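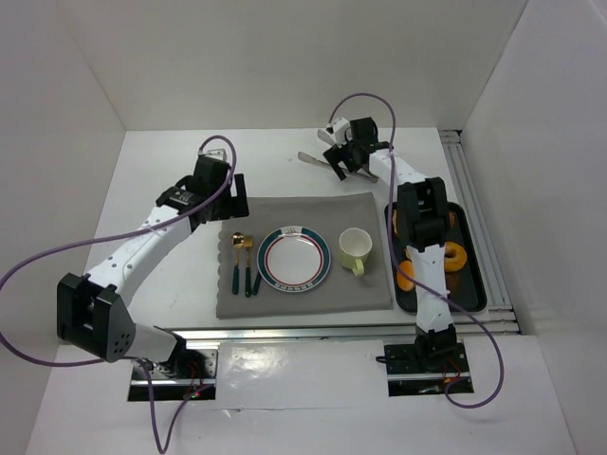
Renting a flat in Didasberg for one month: deposit and heating questions

fuka_reader
Posted 9:12

Hello everybody. I will stay in Didasberg for all of January, and I have found a small flat near the old tram depot. The owner wants a deposit of 200 euros in advance and the heating is not included in the price. I have read the contract two times and I am still not sure what is normal. Is it usual there to pay the heating separately for such a short stay? And should I ask for a paper with the meter numbers when I arrive?

Excuse my English, please, it is my third language. I try to be exact.

Bence Lakatos
Posted 9:40

For a stay of one month I would expect heating in the price. I rented in Didasberg for 12 weeks and I only paid a fixed sum each month. The separate heating is for people with a yearly contract. I would write to the owner and propose a fixed sum.

cavham_north
Posted 10:05

I don't agree with Bence. Depends on the building. The ones by the depot have their own gas boilers and every flat has its own meter. My landlord there charged what I used and it was less than a fixed sum would be, but I keep my place cold. If you like it warm, take the fixed price.

The deposit is fine. Mine was higher.

fuka_reader
Posted 10:31

Thank you both. The advertisement says "individual boiler", so I think cavham_north describes the same kind of house. I like to have it warm in the evening, because I sit at the desk and translate for many hours. In the daytime I am mostly at the library.

Does the contract need to say the price for one unit of gas? Mine says only "according to consumption".

Chantal Lapointe
Posted 11:18

It should say the price, or it should say that you will see the supplier's bill. "According to consumption" alone is too open. When I left my flat the owner made his own calculation on the back of an envelope, and I had nothing to compare it with. I lost half of the deposit and we had many unpleasant emails.

Take photos of the meter on the first day and on the last day, and send them to the owner the same evening.

Bence Lakatos
Posted 11:26

Chantal, this is exactly why I say fixed sum. There is no envelope with a fixed sum.

cavham_north
Posted 11:52

Sure, and you pay for heat you never used. One bad landlord doesn't make the meter a bad idea. Get the unit price in writing and you're good.

Normand H.
Posted 12:20

Different point. Who gets the 200, and how? If it is a bank transfer to a name that is not in the contract, stop there. I would offer to pay it when I get the keys. Many owners accept this if you have already signed.

Also ask when the boiler was last serviced and whether there is a carbon monoxide alarm. In January you will run it every day.

fuka_reader
Posted 14:03

Normand, I checked and the name is the same, Mrs. Fortin, in the contract and for the bank. But I will ask to pay at the keys, it is a good idea. I did not think of the alarm at all. I will ask her this also.

I wrote to her now with both proposals for the heating, and she can choose.

Bence Lakatos
Posted 14:15

If she can choose, she will choose the one which is better for her :)

fuka_reader
Posted 17:47

She answered. She prefers the meter, she will write the unit price into the contract, and we will read the numbers together at arrival. The deposit I can pay in cash when I get the keys, and she gives me a receipt. There is an alarm in the kitchen.

I am content with this. Bence, I understand your opinion, but I would like to try it.

Chantal Lapointe
Posted 18:09

Good. Make the photos anyway.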